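Print this page | E-mail this page
12 shares | 3 comments

Plumbing bench, Hornmont workshop

Quick gallery from the April bench days. Not in any great order, sorry, more when I get a minute. It's all the white plastic stuff: pipes, threaded ends, the molded housings that came back from the Gitbridge store. Whole lot got sorted, wiped, and put on the bench so we could see what goes with what. Took most of a morning. 188 pieces on the list by lunch, and thats before the box of washers.

Pipes first. Threaded ends checked by hand, any chewed thread goes in the scrap bin. Plain lengths get cut down for practice.

Fittings next. Start them by hand, always. If it binds in the first turn, back it off and try again, don't force it. Edent tape on the male threads only, two wraps.

Housings last. Awkward things, all ribs and corners, and grit loves to hide in the ribs. Soft brush, then a rag.

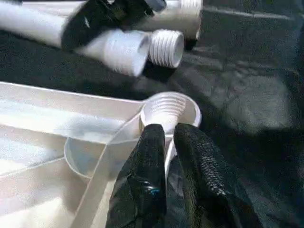

Threaded corner fittings are the bit that gets knocked about in storage, so run a finger round the rim before anything gets screwed on. Small nick is OK. A crack isn't. Spares are on order from Vlachopoulos, 30 of them, should be here before teh next session.

More pics to come once the shelves are up.

Related galleries
Shelving the back wall
Edent tape: old rolls vs new
Gitbridge store clear-out
Washers, 2,000 of them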